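Stitonton Workshop Notes
Kitchen and Bench Tips

Planning a two-arm wash station: what to price before you order

Posted Wednesday, June 24, 2020 by Ladan Babaei

Most of the questions sent in after the last bench page were about the arms themselves: reach, payload, which gripper. Those are the easy numbers, and the supplier prints them. The items below are the ones left off the first budget in nearly every small setup I have reviewed.

1. Footprint. Measure the bench with both arms extended. The base dimension on the data sheet does not tell you how much table you need. Allow clear space on the outer side of each base for the elbow. If both arms share one rail along the front edge, the rail length sets the minimum table width.

2. Rail and plates. Price the rail, mounting plates and fasteners as one line. Jayson Sarmiento ordered Herkon plates for a Pometti rail and had to redrill all of them. The hole spacing was off by less than a screw diameter. Ask for the drawing first.

3. Basin. Buy the basin before fixing the arm positions. A rounded rim is kinder to grippers than a square one. Check the inside depth against the lowest point the gripper can reach without putting a joint under water. Fill it to working level for this check.

4. Work pieces. Lids are a sensible first load for costing. They are flat, cheap and come in several sizes, and the clear ones will show you early whether your lighting is good enough. Lay them out on the table with the basin at the back and the arms at the front, and confirm that each arm reaches its own half plus the basin.
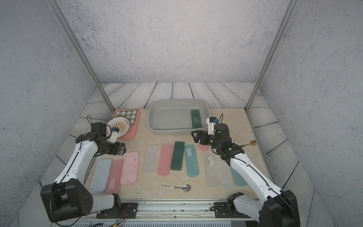 Lid washing layout: water basin at the back, lids across the front, both arms on a single metal rail.

5. Table surface. Patterned tops look well in a kitchen but make translucent plastic harder to pick out. If the top is already installed, budget for a plain mat and test with the palest lid you own. Seal any cut edge within a forearm's length of the basin.

6. Cable. Leave slack at every joint and a free loop at the gripper. Run the arm through its full range by hand with the power off and look for any point where the wire pulls tight. Spare cable sets should be on the first order. Lead time on ours was 26 days.

7. Enclosure. Posts and panels are often quoted separately. Ask which one the price covers. Matte light panels give fewer reflections than gloss.

8. Water. Keep power supplies above rim height and off the table. A drip tray costs little. Eun-seong Han puts an absorbent cloth under the drying area and changes it every 14 loads.

Sample budget, excluding arms and controller

Rail, plates, fasteners: 300
Enclosure posts and panels: 260
Basin, trays, mat: 65
Spare cables: 80
Sealant, cloths, small hardware: 40
Total: 745

Figures are in dollars and exclude shipping. Add a second set of gripper fingers if your supplier sells them singly. Fingers are a wear part and should be listed as one.

Order of purchase

Basin and trays first, then table, then rail, then arms. Tae-yang Lim did it the other way and now has a good rail that is one hand's width too long for the bench. If the arms are already on order, ask the supplier for a cardboard base template and do the layout with that.

Corrections to the May page: the torque value for the plate screws was given for steel. Use the lower value in the maker's table for aluminum. Thanks to Jae-in Geum for the note.

The next page, in October, covers drain fittings and hose clamps.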